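机器人感知与控制软件 课程讲义
第5讲 腕部相机下的薄板定位与抓取软件
主讲：Torbjørn Hellström
2021年7月2日

本讲接着上一讲的手眼标定往下讲。上一讲结束时，各组手里应该都有一份标定结果文件，里面有相机内参、畸变系数和相机到夹爪坐标系的变换。没有做完的组先去补，后面的程序读不到这份文件会直接退出，不会用默认值代替。

本讲的内容按程序运行的顺序排列：取图与时间戳、遮罩、分割、边缘直线拟合、角点估计、投影到桌面、伺服控制、接近路径、状态机，最后是日志与回放工具。实验在Antwi实验楼的机械臂工位上做，仿真部分用Feltiria，控制节点和感知节点都跑在Gralturora框架里。

一、任务定义

桌面上平放一块薄板，位置和朝向未知。要求夹爪移动到薄板的一个角附近，两指连线与指定的一条边成给定角度，停下，然后进入接近和夹取阶段。

薄板很薄，直接从上方用两指夹是夹不住的。常用的做法有两种。一种是把薄板推到桌沿，让一部分悬空，再从侧面夹。另一种是从角上插入，一指在下，一指在上，需要指尖能进到板与桌面之间的缝里。两种做法对感知的要求不同：推的时候主要关心边的方向，插入的时候主要关心角点的位置和桌面高度。本讲的感知程序同时输出两条边的方向和角点的位置，后面用哪一种由规划部分决定。

感知节点的输出消息包括以下字段：

stamp 图像曝光时刻
corner_xy 角点在桌面坐标系中的位置，单位毫米
dir_a 第一条边的单位方向向量
dir_b 第二条边的单位方向向量
cov 角点位置的协方差
valid 本帧结果是否可用

valid为假时，其余字段一律不得使用。往届作业里有人把无效帧的角点填成零，控制节点没有检查valid，机械臂就朝桌面坐标系的原点走过去了。现在框架会在接收端再检查一遍，但写节点的人仍然要自己检查。

二、取图与时间戳

腕部相机随机械臂一起运动，图像对应的是曝光那一刻的位姿，程序处理完图像的时候机械臂已经在别的位置了。所以图像消息必须带曝光时刻，不能用收到图像的时刻代替。

处理的步骤是：收到图像后读出stamp，到关节状态缓冲区里找stamp前后各一条记录，对关节角做线性插值，再用正运动学求相机位姿。不要先求两个末端位姿再对旋转矩阵逐元素插值，那样得到的矩阵不是旋转矩阵。要在位姿上插值的话，平移部分线性插值，旋转部分用四元数球面插值。

缓冲区的长度要能覆盖最长的处理延迟。课程模板里保留最近100条关节状态。如果stamp比缓冲区里最早的一条还早，这一帧丢掉，记一条警告，不要外推。stamp比最新的一条还晚的情况也会出现，一般是两台机器的时钟没有对齐，先去查时钟同步，再查程序。

相机时钟与控制器时钟之间还可能有一个固定偏差。测法是让腕关节做小幅往复转动，同时记录图像中某个静止标志的横坐标和关节角，对两条曲线求互相关，峰值所在的时延就是偏差。测的时候转动要平滑，幅度不要太大，标志不要出画面。测出来的偏差写进配置文件的time_offset一项，正负号的约定见模板里的注释，写反了误差会加倍。

曝光和白平衡都设为手动。自动曝光在相机靠近桌面时会跟着变，深色桌面占的比例一大，整幅图就变亮，薄板部分容易过曝，边缘的位置也会跟着漂。曝光的设法是把薄板最亮的区域调到不饱和，桌面暗一些没有关系。

三、遮罩

装在腕部的相机通常能看到夹爪本身。手指在图像里的位置只和夹爪开度有关，与机械臂的姿态无关，所以可以事先做好遮罩，分割时把这些像素排除。

模板提供的工具会让夹爪从全闭走到全开，在若干个开度上各采一组图，采图时机械臂在空中做小幅移动，背景一直在变，手指不变。对每个像素求时间方差，方差小的就是夹爪。得到的区域再向外膨胀几个像素，存成一组遮罩。运行时按当前开度取最接近的一张，相邻开度之间取并集。

有几点要注意。

金属件，例如螺钉头，会反光，转动时亮度变化很大，方差法会在螺钉处留下小洞。用闭运算填掉，或者干脆对每个连通区域取填充后的轮廓。

背景如果是大片均匀的颜色，方差也会很小，会被误认为夹爪。采图时在下面铺一张有花纹的纸。

更换指尖以后遮罩要重做。Sovach夹爪的指尖是可拆的，各组之间会互相借用，借完换回来之后也要检查一遍。检查的方法是把遮罩叠在实时图像上看一眼，偏了就重做。

遮罩的边界本身会产生很长的直边。如果先抹掉夹爪区域再求梯度，抹掉的地方会出现很强的假边缘。正确的顺序是在原图上求梯度，然后把遮罩内以及遮罩边界附近的梯度清零。

四、分割

薄板和桌面之间如果有明显的亮度差，分割可以用很简单的方法。课程要求先用简单方法做出基线，再考虑别的。

基线方法的步骤：

去畸变。
转到灰度，做一次小核高斯平滑。
在遮罩以外的像素上统计直方图，用大津法求阈值。
取阈值以上的像素，做开运算，再做闭运算。
取面积最大的连通区域，记为候选区域。
检查候选区域的面积、平均亮度和边界与图像边界的接触情况。

大津法默认图像里有两类像素，并且两类都占有一定的比例。相机离薄板很近时，薄板可能占了几乎整幅图，或者完全不在视野里，这时大津法照样会给出一个阈值，分割结果没有意义。判断的办法是看类间方差与总方差之比，比值太低就把valid置假。

薄板表面亮度不均匀也很常见，一侧亮一侧暗，原因多半是灯的位置。全局阈值在这种情况下能不能用，取决于薄板最暗的地方是否仍然比桌面最亮的地方亮。不满足时有两种处理方式：一是用局部阈值，窗口要取得比较大，窗口小了薄板内部会被分成碎块；二是用上一帧的结果做初值，在预测的边缘附近取一个窄带，只在带内找亮度跳变。后一种速度快，稳定性依赖上一帧，需要有重新初始化的机制。

划痕、擦痕和灰尘在分割阶段影响不大。亮的小点在薄板内部，不改变区域的外形。暗的划痕如果很长并且一直延伸到边缘，可能把区域切开一条缝，闭运算一般能补上。这些东西真正造成麻烦是在直线拟合阶段。 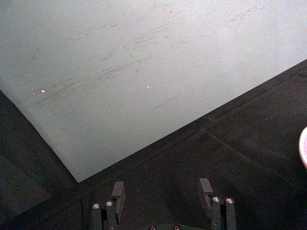 五、边缘直线拟合

拿到候选区域以后，取外轮廓，去掉落在图像边界上的点，去掉落在遮罩附近的点，剩下的点才是薄板真正的边缘点。这一步漏做是最常见的错误。薄板超出视野的时候，区域轮廓会沿着图像边界走很长一段，这一段非常直，拟合程序会很高兴地把它选为一条边。

粗拟合用随机采样一致性（RANSAC）。每次随机取两个点确定一条直线，数一数内点，重复若干次，取内点最多的。找到第一条之后把它的内点去掉，再找第二条。为了避免第二条与第一条几乎重合，要求两条线在桌面坐标系中的夹角落在允许范围之内。如果已知薄板的角是直角，就把这个范围取窄一点。注意是在桌面坐标系里检查，图像里由于透视，直角看上去可以是锐角也可以是钝角。

采样次数不用写死。设当前最好的内点比例为w，希望以概率p至少抽到一次全是内点的样本，则次数

N = log(1 - p) / log(1 - w^2)

每次更新w之后重新算N，够了就停。同时设一个上限，防止w很小的时候循环太久。

精拟合的做法是在粗直线上等间隔取一串位置，在每个位置沿法线方向取一段灰度剖面，求剖面的一阶导数，找绝对值最大的位置，再用它和左右邻点做抛物线插值，得到亚像素位置。然后用这些亚像素点做总体最小二乘，也就是对点集的协方差矩阵求特征向量，最大特征值对应的方向就是直线方向，直线过点集的重心。

不要用y = kx + b的形式做普通最小二乘。直线接近竖直时k会非常大，误差的定义也不对。统一用法线式：

n · p = c， |n| = 1

法线方向约定指向薄板内部。有了这个约定，剖面上的亮度跳变就有了确定的符号，由暗到亮的是薄板边缘，符号相反的丢掉。薄板上的暗划痕有一侧是由亮到暗，符号检查能去掉这一半，剩下的一半靠与粗直线的距离和内点一致性去掉。

划痕与边缘方向接近平行时要特别小心。假如擦痕的走向和某条边差不多，并且搜索带取得太宽，就会有一部分剖面把最大导数落在擦痕上，拟合出来的线整体往板内偏。偏移量不大，看叠加图不容易发现，抓取时却会多压进去一截。处理办法：

搜索带随着置信度收窄。第一轮带宽一点，第二轮按第一轮残差的尺度取窄。
剖面上可能有多个局部极大值，全部保留，交给稳健估计去选，不要在单条剖面上过早决定。
比较跳变两侧的平均灰度。真正的边缘外侧应该是桌面的灰度，擦痕外侧仍然是薄板的灰度。

第三条最有效，代价也小，作业里要求实现。

桌面上的线条也要考虑。拼接缝、凹槽、垫子的边，都可能在桌面一侧形成又长又直的弱边缘。薄板有厚度时，边缘旁边还会有一条阴影或侧面形成的细线，与边缘平行，隔着很小的距离。两侧灰度检查同样能去掉拼接缝，因为缝的两侧都是桌面。阴影线稍难一些，它紧挨着真正的边缘，如果法线方向上的平均窗口太宽，会把薄板的灰度也平均进来。窗口宽度要小于阴影线到边缘的距离，在配置文件的side_window里调。

六、角点估计

两条直线都有了以后，角点就是它们的交点：

[n1; n2] p = [c1; c2]

解这个二元线性方程组即可。两条线接近平行时矩阵病态，前面已经限制了夹角，这里再检查一次行列式，太小就置valid为假。

有人会问为什么不用现成的角点检测算子直接找。原因有两个。一是角点算子依赖一个小邻域，薄板的角可能磨圆、缺损或者正好有反光，小邻域里的信息不可靠；两条长边上的点多，交点精度高得多。二是夹爪靠近之后，指尖很可能挡住角点，这时两条边的其余部分还看得见，交点仍然可以求。

用交点的代价是它给出的是理想角点，不是实物的尖端。角磨圆的薄板，实物尖端在理想角点的内侧。夹取时指尖深度要留出余量，由规划部分的corner_margin控制。

协方差的传播写在附注里，结论是：角点沿两条边夹角平分线方向的不确定度与垂直方向的不确定度一般不同，夹角越小，前者越大。控制节点用cov的最大特征值做门限，超过门限时只减速，不停机；连续多帧超过门限才进入重新搜索状态。

七、投影到桌面

单目相机没有深度，但薄板平放在桌面上，可以用平面约束。设相机坐标系中像素对应的射线方向为r，相机在桌面坐标系中的位置为t，姿态为R，桌面平面为z = 0，薄板上表面高度为h，则

d = R r
s = (h - t_z) / d_z
P = t + s d

P就是该点在桌面坐标系中的位置。d_z接近零时射线几乎平行于桌面，结果不可信，这种点不参与计算。

h不要省略。相机斜着看桌面时，高度误差会变成水平误差，大小等于高度误差除以射线与桌面夹角的正切。视线越斜，放大越厉害。薄板厚度用卡尺量，写进配置文件。

拟合应当在图像里做还是在桌面上做？两种都可以，课程模板的做法是亚像素点在图像里提取，然后逐点投影到桌面，在桌面上做最小二乘。好处是夹角约束可以直接加进去，坏处是各点的误差大小不再相同，远处的点误差大。严格一些应当加权，权重取投影雅可比的倒数。不加权时，薄板远端的点会把直线方向带偏。

桌面平面本身也要标定。让指尖依次轻触桌面上的几个位置，记下高度，拟合平面。触点要分散，不要都在一条线上。桌面换过垫子之后重新做。

八、伺服控制

控制分成两段。远处用基于位置的控制，目标位姿由桌面坐标系中的角点和边方向算出。近处仍然用基于位置的控制，但是每一帧都更新目标，并且限制速度。课程不要求实现基于图像的控制，有兴趣的组可以做对比。

目标位姿的定义：夹爪工具点位于角平分线的延长线上，在薄板外侧，离角点的距离为standoff；夹爪开合方向与指定边的夹角为approach_angle；工具轴与桌面法线的夹角为tilt。三个参数都在任务文件里。

控制律用最简单的比例形式：

v = λ · e_pos
w = λ · e_rot

e_pos是目标位置减当前位置，e_rot是轴角形式的姿态误差，统一表示在基坐标系里。两个误差不在同一坐标系表示，是另一个常见错误，表现为转动时工具点画圈。

增益λ不是越大越好。视觉环路有延迟，延迟乘以λ过大就会振荡。调节方法：从很小的λ开始，给一个小的阶跃，逐步加大，直到看到超调，然后减半。每组的相机延迟不完全一样，参数不要直接抄别组的。

速度命令在发给底层之前要经过三道处理：限幅、限加速度、看门狗。限幅时对整个速度向量等比例缩小，不要逐分量截断，逐分量截断会改变运动方向。看门狗的作用是，控制节点超过规定时间没有发出新命令，底层就按减速曲线停下。看门狗在底层实现，学生的节点崩溃也不影响它。

滤波。角点位置有抖动，可以在桌面坐标系里做滤波。薄板静止时真值是常数，用卡尔曼滤波，状态就是角点位置和边的角度，过程噪声取得很小。滤波一定要在桌面坐标系里做，在图像里做等于把相机的运动也滤掉了。

边方向的角度滤波要处理周期。角度差先归到正负半周之内再做更新。还要注意两条边的标号可能在相邻帧之间互换，程序应当用预测值做匹配，不要用“内点多的是第一条”来编号。

九、接近路径

伺服收敛之后进入接近阶段，这一段是开环的，指尖靠近时视野被挡得越来越多，感知节点的valid会频繁变假，此时应当锁定最后一次可信的结果，不再更新目标。

锁定的条件有2个：位置误差和角度误差都进入容限；协方差连续若干帧低于门限。两个条件都满足才锁定。

接近路径由直线段组成：先在standoff处下降到预备高度，再沿角平分线方向平移，最后做微小下压或抬起。每一段都要做碰撞检查，碰撞模型包括桌面、夹爪外形和场景文件里登记的其他物体。

没有登记的物体怎么办？杯子、碗一类的圆形容器放在薄板旁边，属于日常情况。感知节点的第二个输出是障碍区域，做法是在桌面坐标系中维护一张占据栅格，凡是既不像桌面也不像薄板、又不在夹爪遮罩里的区域都标为占据。只在画面边上露出一小部分的物体也要标，并且按最坏情况向视野外扩展，不能因为看到的面积小就当噪声去掉。栅格随相机移动逐步补全，已经观察过并确认是桌面的格子才标为空闲，没看过的格子状态是未知。规划时未知按占据处理。

这里的“像桌面”用颜色和纹理判断，模型很简单，容易把反光误判成物体。误判为占据只会让规划绕路或者失败，误判为空闲会撞上东西，所以门限偏向前者。

高出桌面的物体，按平面约束投影出来的位置会偏，偏的方向是背离相机一侧。膨胀半径要把这一项算进去。

路径规划失败时，状态机回到伺服阶段，换另一条边作为参考边再试，最多试2次，仍然失败就退出并报告原因。

十、状态机

状态和转移如下。

SEARCH：相机在预设的观察位姿之间移动，等待valid为真。看完全部观察位姿仍然没有结果，转FAIL。
TRACK：薄板已检测到，滤波器初始化，机械臂静止，等滤波收敛。收敛后转SERVO。
SERVO：闭环运动。误差达到锁定条件转LOCK。连续多帧无效转SEARCH。
LOCK：停止运动，保存角点和边方向，请求规划。规划成功转APPROACH，失败按上一节处理。
APPROACH：执行路径。力或电流超过门限立即停止，转RETREAT。
GRASP：闭合手指，读取开度。开度与薄板厚度不符转RETREAT。
RETREAT：沿来路反向退出，退到standoff后转TRACK。
FAIL：停止，写日志，等待人工处理。

每个状态都必须有超时。超时值写在配置文件里，不要写在代码里。状态切换时打印一行日志，格式统一为：时刻、旧状态、新状态、原因。原因一栏不允许留空。

状态机代码里不要直接调用驱动，只发请求。这样同一份状态机可以接Feltiria，也可以接真实机械臂，不需要改动。批改时会先在仿真里跑，跑不通的不上真机。

十一、日志与回放

调感知程序的时候，绝大部分时间花在看数据上。课程提供的记录工具会保存原始图像、关节状态、夹爪开度、感知输出和状态机日志，全部带时间戳。记录的是原始图像，不是去畸变或叠加标注之后的图像，标注可以随时重算，原图丢了就没有了。

回放工具按时间戳重放消息，感知节点不需要知道自己是在回放。要做到这一点，节点内部不能读系统时间，所有时间从消息或者框架时钟取。检查办法是同一份数据以不同倍速各放一遍，输出应当逐字节相同。RANSAC的随机种子要固定，多线程归约的顺序也会影响浮点结果，发现不一致先查这两处。

回放时建议打开的叠加层：

夹爪遮罩轮廓
候选区域轮廓
粗直线与搜索带
剖面上的亚像素点，内点和外点用不同颜色
最终直线与角点
角点协方差椭圆

叠加层一多就看不清，可以用数字键单独开关。

回归测试。每次修改感知代码以后，在标注好的图像集上跑一遍，输出角点误差的中位数和最大值，以及误报和漏报的帧号。只看平均值会漏掉问题，一帧很大的误差就足以让机械臂走错方向。标注由各组自己完成，在每条可见边上点两处尽量远的点，不要直接去点角，点角的误差比点边大。

十二、仿真与真机的差别

Feltiria里的桌面是均匀的颜色，薄板表面没有划痕，灯光也没有反光，基线方法在里面几乎不会失败。仿真用来检查坐标变换的方向、状态机的转移和规划，不能用来证明感知是可靠的。

可以在仿真里加干扰：给薄板贴一张带随机线段的纹理，给桌面加一条缝，调光源位置使薄板一侧变暗，给图像加延迟和噪声。模板里的disturb目录有现成的脚本，线段方向可以设成与某条边平行，这种情况最难，交作业之前至少跑一次。

真机上还会遇到运动模糊。曝光时间内相机移动的像素数等于图像速度乘以曝光时间，模糊会让剖面的跳变变宽，位置仍然大致居中，所以匀速时影响不大，加减速时会有偏差。锁定之前要求机械臂静止，也是为了避开这一项。

十三、实验安排

实验分为离线和在线两部分。离线部分用五月采集的那批记录数据，在自己的电脑上完成；在线部分在Antwi实验楼做，每组提前在工位表上登记。

离线部分的步骤：

拉取课程仓库，编译Gralturora工作区，运行自带测试，全部通过再往下做。
实现边缘两侧灰度检查，函数接口见edge_check的头文件。
实现桌面投影，用给定的棋盘格数据检查重投影误差。
在回归数据上运行，保存输出报告。
把最差的几帧找出来，逐帧写明误差来自哪一步。

在线部分的步骤：

确认急停按钮可用，确认工作区内没有手和工具。
重新做夹爪遮罩，叠加检查。
触碰法标定桌面，残差过大时重做。
低速模式下运行TRACK，机械臂不动，手动挪动薄板，看输出是否跟随。
低速模式下运行SERVO，一名同学全程守在急停旁边。
指导教师检查以后，才能打开APPROACH。

运行SERVO时不要用手挪薄板。滤波器假设薄板静止，挪动后估计值会滞后，机械臂会先往旧位置走。

十四、提交内容

源代码，能在干净的工作区里编译。
配置文件，所有改过的参数加一行注释，写明改动的依据。
回归报告和最差几帧的分析。
在线实验的记录数据一份，至少包含一次完整的从SEARCH到LOCK的过程。没有抓取成功不扣分，日志里的失败原因要写清楚。

附注：角点协方差

设两条直线参数为(θ1, c1)和(θ2, c2)，n = (cosθ, sinθ)。把n1 · p = c1对θ1和c1求微分，得到

n1 · dp = dc1 - (n1' · p) dθ1

其中n1' = (-sinθ1, cosθ1)。第二条同理。写成矩阵形式

A dp = B dq，q = (θ1, c1, θ2, c2)

A的两行为n1和n2。于是

cov(p) = A^-1 B cov(q) B^T A^-T

cov(q)由两条直线各自的拟合给出，两条线用的点不重复，取块对角。计算时把坐标原点平移到角点估计值附近，否则B中含有很大的坐标值，θ与c的相关性很强，舍入误差明显。平移只影响中间量，协方差不变。

下一讲讲夹爪电流信号的处理和接触检测，需要用到本讲的日志格式，请保留好在线实验的原始记录。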